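8/7/26 -- Signing policy on the Pleltirora build hosts

Carrying on from the June entry. The allow list still goes by file path, and I want it going by publisher certificate before the next Vastero release.

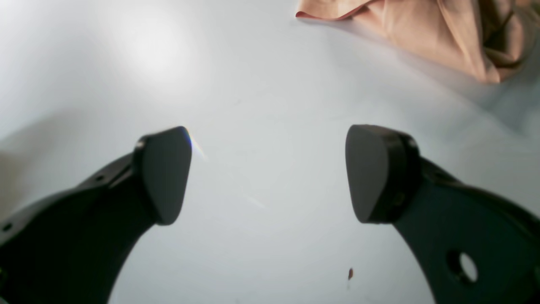

Exported the current list first thing. 2,814 entries, of which 2,239 match a binary signed with one of our two certificates. Those can all collapse into two publisher rules. The rest are unsigned helpers, old installers and a pile of scripts under the Fontes directory.

Put the new policy on the test host in audit mode and ran the full nightly build. 15 blocks logged. Seven were the same PowerShell script called from different jobs, so one hash rule covers them. The others were all DLLs unpacked to the temp folder by the Gustari installer, with a different file name on each run. Path rules won't catch those unless we open up the whole temp folder, and I don't want to do that.

Tried re-signing the DLLs at package time. Works, but adds over a minute to the build and the timestamp server refused us twice. Retry with a longer delay got through.

Note for whoever picks this up: the policy service caches the old rules until it is restarted. Reloading from the console reports success and changes nothing. Lost most of the morning to that.

Still to do:
Move the Fontes scripts into the signed package
Check behaviour when the older certificate expires
Leave audit mode on until the log is clean, then enforce on the test host only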